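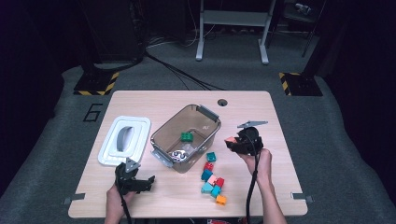
Figure 1. Head view during the block packing task. Right gripper holding a block, storage box open, lid to the left.

Segmenting Two-Handed Demonstrations for Policy Training
Final project report
Kheri Massawe
Saturday, October 22, 2022

Print this page | E-mail this page
2 comments | 54 shares

1. Problem

The packing task has a simple structure: pick up a block, move it over the box, release it, repeat, then put on the lid. Demonstrations are recorded with two hand-held grippers and a head view. Each recording is one long stream. The policy we train needs short segments with a clear start and end, and until now those were marked by hand in the Heltia viewer. Marking was slow, and two people marking the same recording often disagreed on where a pick begins.

The project goal was a tool that proposes the segment boundaries and leaves a person to accept or move them. The tool is called Tollis.

2. Input

Tollis reads three signals per recording: jaw opening for each gripper, the pose of each gripper, and the head video. All are resampled to a common clock before anything else runs. An early version aligned the streams by file start time, which put the jaw signal ahead of the video in many recordings. The present version aligns on a deliberate open-close-open of both jaws at the start of each recording.

3. Method

Boundaries come from a state machine with four states per hand: idle, reach, hold, release. A hold starts when the jaw opening stops shrinking before the jaws are fully closed, and stays constant for a set number of samples. The difference between a block and an empty grasp is the remaining opening, so the threshold depends on block width and is stored in the task file.

The two hands are processed separately and merged afterward. This matters for the lid, where both grippers may be in hold at once. Merging uses one rule: if the hold intervals overlap by more than half of the shorter one, the segment is labeled two-handed.

The head video is used only to label the place of release. A small classifier sorts each release into box, table or lid area. Transparent box walls were the main difficulty. A block held behind a wall and a block inside the box look much alike from above at a low angle, and the classifier confused them until the gripper height was added as an input.

4. Results

The test set contained 355 hand-marked segments from recordings not used for tuning. Tollis proposed a boundary pair within tolerance for 262 of them. Of the misses, 54 were regrasps, where the operator opened the jaws slightly and closed them again on the same block. The state machine treats these as two segments. The rest were spread over lid handling, failed picks and dropouts in the pose signal.

Place labels were checked only on the segments that were matched. Errors were concentrated at the box rim, next to the latch clips.

5. Limits

The thresholds were tuned on studded toy blocks and one box. A soft object would not give a constant jaw opening, and the hold test would fail. Pose dropouts are interpolated without a flag – a reviewer cannot tell from the viewer which part of a track was measured. The merge rule has no notion of one hand passing a block to the other.

6. Further work

Regrasps should be handled first. A minimum release distance between jaw and block cannot be measured with the present signals, but a minimum release time can, and a trial version of this is in the Plusness branch of the repository. It has not been tested on the full set. The plan for November is to run it on all recordings, add the dropout flag, and write the segment files in the format the Athumani training scripts expect, so that the conversion step can be removed.

Print this page | E-mail this page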